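To: Cudon Home Swap list
Subject: Re: shelves first or beds first?
Date: 15 January 2022

On the list, someone from the Grotberg end wrote:

> We get the keys back in July and I'm already fretting. Last time
> we left the bedrooms till the end and were still making beds at
> 11 at night. Do you all start with the shelves or the beds? And what
> do you do with the odds and ends that live on the shelves? I've got
> a bin of them and I'm ready to pitch the lot.

Oh, please don't pitch the lot! I did that after our first swap and it had the good remote in it. Replacing the thing took two trips to the mall and a long phone call.

I'm a beds-first person, or I should say a strip-the-beds-first person. Everything comes off down to the mattress and goes in the wash, and then I walk away and do shelves while the machine runs. Our washer takes 97 minutes on the long cycle (I have timed it, I'm that sort) and that's just enough for one built-in and a cup of coffee. The mattress gets to air the whole time, and I go over the seams and the piping with the little vacuum head before anything goes back on.

Nightstands I do while I'm in there, bottles and all. People leave half their lives on a nightstand.

With shelves I go top to bottom and take every single thing out, even if it's only a soft something that weighs nothing and looks fine where it is. Dust gets under all of it. White shelves are the worst for this, they show every spot and then they show the streaks too. Warm water, a drop of dish soap, dry cloth right behind it. I quit buying the Palaniappan spray, it left ours tacky. Remotes and clips go in one shoebox per room with the room written on the lid, and the box stays put for the next family to dig through.

I've done 7 of these turnarounds now and the list in my kitchen drawer is up to 131 lines, which my family finds hilarious. I'll type it up for the Nadon folder if anybody wants it.

The shelves and the nightstand corner:
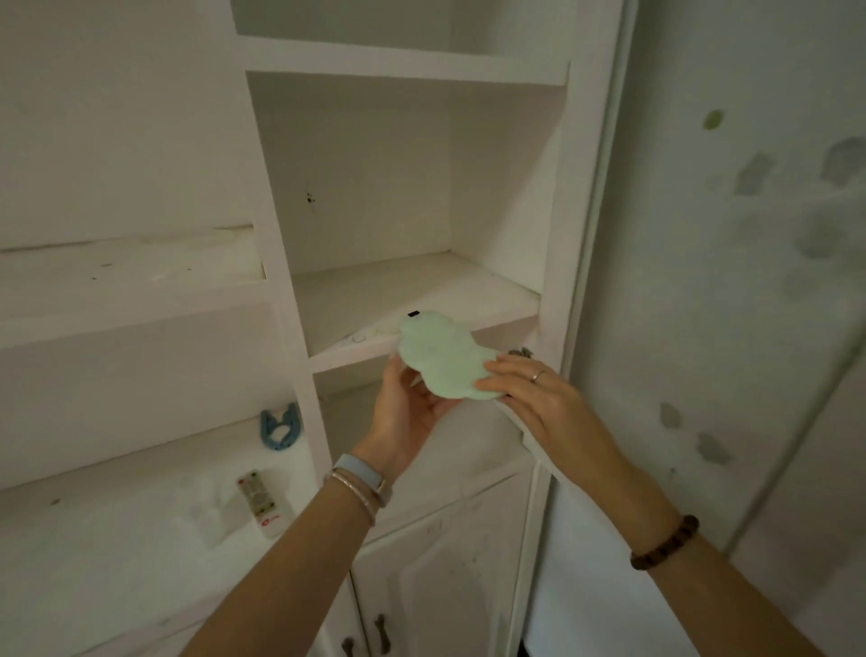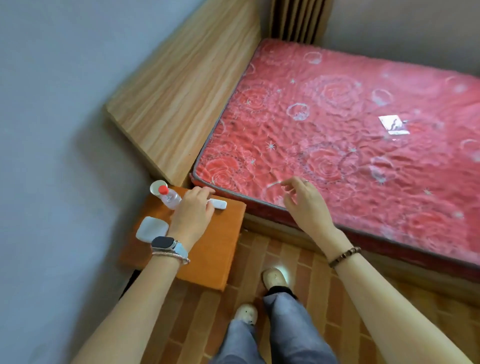

Does a mattress need to be vacuumed every time the sheets come off?
Once a season is plenty for your own bed, but for a swap I'd do it at every changeover.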